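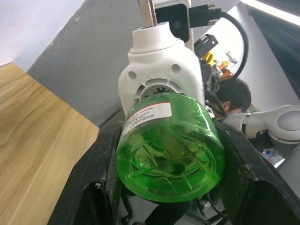 How many bottle examples before you start training?

okico_beth
Hello all, hope everyone's keeping well. We're gathering two-arm examples with a green plastic bottle, and I'm trying to settle on a number before my wrists give out from all the steering! The plan was 500, all with the same bottle, and then see how the policy does. Does that sound sensible, or am I being hopeful again?

Manouchehr Salehi
Lovely to see another bottle project on here. 500 is plenty for a first go, but I'd gently argue with the "same bottle" bit. We did 2,000 at Triltico with one bottle and the thing fell to pieces when we swapped the label. Mix them up early, and move the start position about too.

grarnel_tom
Sorry, I don't agree with that for a first run. If it fails with five kinds of bottle you'll have no idea why. Keep it to one, train, and look at the failures (with a cup of tea, ideally).

okico_beth
Thank you both, that's really kind. My worry with one bottle is the see-through plastic, as the wrist view and the head view look so different from each other.

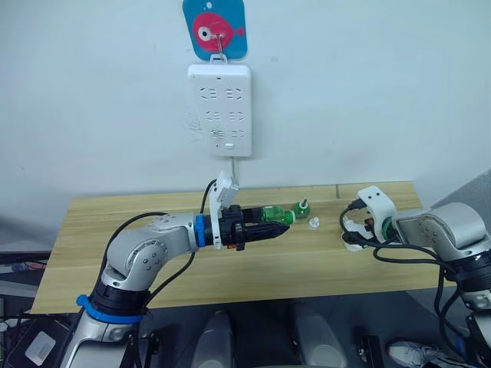 I've been keeping both views for every example, and I throw out any where I dithered over the grip for ages. Should I be keeping those, do you think?

Manouchehr Salehi
Keep the dithering if you recovered! Tag it and decide later. I still say two bottles, mind.

grarnel_tom
Two I could live with.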